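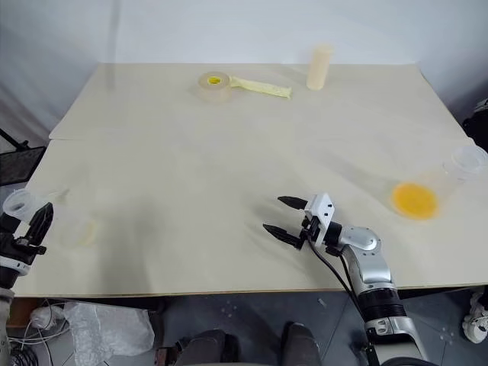
6 min read

Figure 2. The Pindeck cell, with the right arm extended over the table and its gripper open. The left arm is partly in view at the opposite side. The clear container on the right is discussed under Lighting and Background.

2. Set-up and Upkeep of the Cell

The work reported in this paper was carried out in one cell, known in the project records as Pindeck. The cell was built for the Skinside study of how two arms handle light household and workshop items on a soft-covered surface. This section sets out how the cell is arranged, how it is checked before use and what was done when parts of it needed attention. It is written so that another group could build a similar cell and keep it in a similar condition. The results in later sections should be read with these working practices in mind.

Table and Cover

The arms share a single large rectangular table. The cover is smooth and beige-grey, and it was chosen after a period in which a glossier sheet had been used. On the earlier sheet, light items slid away from the fingers during slow side approaches, and the upper lamp produced a bright patch that moved as the arms moved. The present cover reduced both effects to a level that the operators judged acceptable.

The cover is laid with a seam near the left edge. The seam is thin, but the fingers of the left arm can catch on it when they travel low and flat across the surface. For this reason the lowest permitted height of the left gripper is set slightly higher in the strip beside the seam than elsewhere on the table. The strip is marked in the control software only and no line is drawn on the cover. Items are not started on the seam in any of the tasks described in this paper.

The cover is pulled tight from the front edge and checked by hand at the start of every session. The operator passes a flat palm from the back of the table to the front, feeling for grit and for raised areas. A raised area is treated as a fault even when it cannot be seen, as the height readings taken at the start of each task assume a flat surface. If smoothing does not remove it, the cover is lifted, turned back and laid again, and the table height is measured afresh. In July the cover was replaced in full. The old cover had become polished along the path most used by the right arm, and items placed there had begun to behave differently from items placed elsewhere.

Lighting and Background

A pale backdrop hangs behind the table and continues down both sides. Its purpose is to keep the room beyond from affecting the detection of items. It performs this task well at the centre of the table and less well towards the corners. As Figure 2 shows, the backdrop is not uniform: there is a darker vertical strip on the left, and the right end darkens towards the corner. Folds also remain on the left side. An attempt was made to remove these folds by weighting the lower hem, but the weights worked loose and were withdrawn. The folds have since been left in place, and the background reference is recorded again whenever the cloth has been disturbed.

Clear items are the most demanding case for this arrangement. The transparent container in Figure 2 illustrates the problem. The orange-yellow patch at its lower left end and the rim at its opposite end stand out plainly, while the wall between them is hard to separate from the beige of the table. In early trials the two ends of items of this kind were reported as separate objects, and the arm was sent to one of them as if the other did not exist. The detection settings were later changed so that a strong rim and a nearby coloured region are first tested as parts of a single body. The change did not remove the fault altogether. Cases in which it remained are listed with the results.

Shadows form a second difficulty. The grippers cast soft shadows on the surface, and so do the items themselves. A shadow can be longer than the item that casts it. The lamps were moved on two occasions in an effort to shorten the shadows, and on both occasions the glare on clear plastic grew worse. The lamps were therefore returned to their first positions, and the shadows are handled in software.

Arms and Grippers

Each arm stands at the front of the table, one at either side, and reaches inwards. The right arm carries a gripper with two black pointed fingers. The bracket at the gripper is white and holds the base of the finger assembly. The joint behind it connects to a silver wrist section, from which a smooth link runs down to a ribbed joint just beyond the front edge of the table.

The tips of the fingers receive more attention than any other part of the cell. They are wiped with a dry cloth before the first task and again after any task involving tape or a wrinkled strip, as traces of adhesive alter the release of small items. A solvent is used only when a dry cloth has failed, and the fingers are then left open until the operator is satisfied that no residue remains. The tips are next brought together slowly over the table and viewed from the side. If they do not meet evenly, the session does not begin.

Uneven closing was the most frequent mechanical fault during the study. In most cases the cause was a bracket screw that had worked slightly loose under repeated side loads. The first response of the operators had been to tighten the screw that was easiest to reach. This often drew the bracket to one side and made the closing worse. The present practice is to slacken all the bracket screws by a small amount, seat the bracket by hand with the fingers closed, and then tighten the screws in turn, a little at a time. The closing position is recorded again once the work is complete. A mark of paint is placed across each screw head and the bracket, so that later movement can be found by eye.

The fingers themselves are treated as parts that wear. A pair is withdrawn when either tip shows rounding against the printed template kept with the cell. One pair remained in use for almost 1,000 grasps before it was withdrawn. Pairs are never mixed, even where one finger appears to be sound.

Cables

Thin black cables emerge near the gripper and run down beside the silver link to the lower joint. A thicker cable passes in an arc at the base of the arm. Both runs must be slack enough for the wrist to turn through its full working range and short enough not to sweep across the items on the table. These two needs are in conflict, and the present routing is a compromise.

The routing was changed after a fault in which the right gripper stopped responding when the arm was fully extended towards the far edge. The fault did not appear with the arm folded, and it was at first taken for a fault in the gripper controller. The controller was exchanged without effect. The operators then held the arm in its extended position with the drive off and moved the thin cables by hand, one at a time, while a second person watched the signal. The signal dropped when one cable was bent at the wrist. The cable was replaced and the new one was given a wider bend at the same point. The left arm was altered in the same way as a precaution, although it had shown no fault.

Cable inspection now forms part of the opening check. The arm is taken through a slow extension, a full turn of the wrist in each direction and a return to rest. The operator watches the cables and not the fingers during this movement. Any scuffing is entered in the log with the location of the contact.

Opening Check and Log

Before each session the cover, backdrop, fingers, screws and cables are inspected in that order. A short set of test placements follows, using a roll of tape and an upright cylinder near the far edge of the table. The roll tests the height reading on a low, flat item, and the cylinder shows whether the arm disturbs a narrow item while passing it. The test is repeated if either item is moved by unintended contact.

All faults were entered in the Olorico log, a plain text record kept for the whole of the study. It holds 46 entries for the Pindeck cell. Each entry gives the fault as first noticed, the action taken and the name of the person who approved the return to use. Approval was given by Danica Kneževič or, in her absence, by the operator in charge at the Bošković workshop. Where an entry led to a new background reference or a new closing position, the trials before and after the change are treated as separate groups in the analysis. Trials that were under way when a fault was noticed are left out.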